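December
By the Bevness workshop desk

Vuvden Skellness 200 folding worktable: long-term review

The Skellness 200 is sold as a folding table for light workshop and craft use. We bought ours at full price and have used it for 307 days, mostly for soldering, glue-ups and sorting small parts. The maker, Vuvden, rates it for an evenly spread load of 200 kg. We did not test to that figure. The heaviest item it has carried is a bench drill press.

Assembly consists of fitting four feet and tightening two hinge bolts. The instructions give no torque value for the bolts. Too loose and the top rocks along its length; too tight and the legs will not fold without force. A quarter turn past first resistance was correct on our sample. The bolts had slackened by the second month and were refitted with thread lock, after which they stayed put.

Stability is good along the long axis and only fair across it. Sawing by hand from the end produces little movement. Sawing from the side walks the table across a smooth floor, and the supplied feet are too hard to prevent this. Softer replacements from Wei fit the same thread and largely cured it. 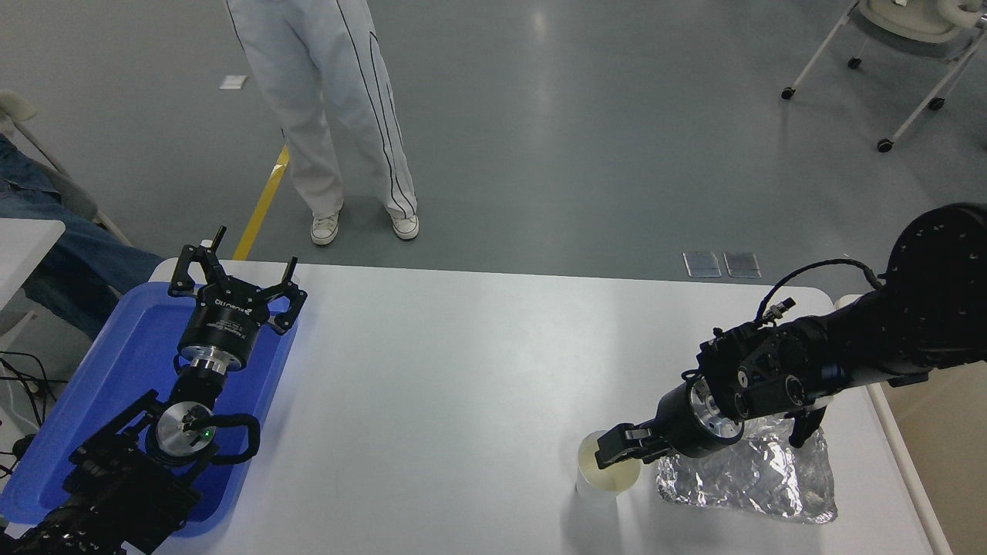 A white rectangular table in use, with a blue plastic tray at the left end.

The surface of the Skellness has worn better than expected. Solvent-based marker comes off with alcohol. Epoxy lifts cleanly if it is left to cure fully and then pushed off with a plastic scraper. A soldering iron left in contact for a few seconds leaves a brown ring that cannot be removed, so a mat is needed. The white finish shows dropped screws clearly but reflects a good deal of light from an overhead lamp.

Folded, the table is 25 mm thicker than the printed dimensions, as these leave out the latch. Check this if it has to go behind a door. The latch is the weakest part of the design. Its spring is thin and the catch has to be lined up by eye.

Spares are limited to feet and bolts. Vuvden does not list the latch separately.

For: flat top, easy cleaning, sound hinges.
Against: poor latch, hard feet, no torque figure.

Recommended for bench work up to medium weight, with the feet changed at the outset.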